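Skip the drawer dividers. I bought a set for $20 and it held less than one bowl does. Put a cloth down first so small things don't skid, then use a blue bowl for whatever has no home, a toy block included.
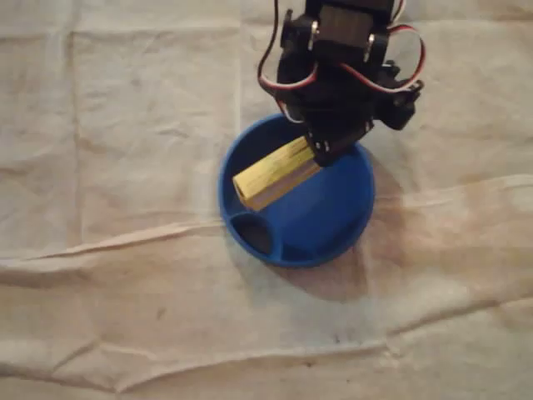
One reader wrote that a bowl is just a junk drawer with no lid. Fair, so empty it every January.

Medicine boxes: read the date before keeping any. 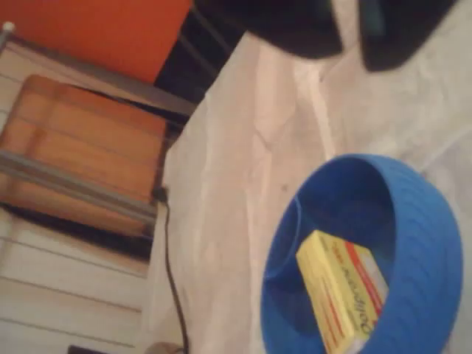

Doliprane box in the bowl

Paper comes last. I doubt you need most of it.

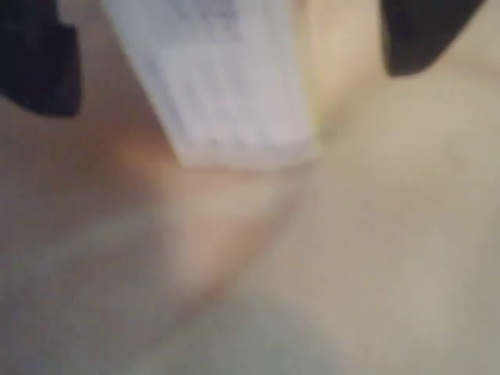
White item, markings too blurred to read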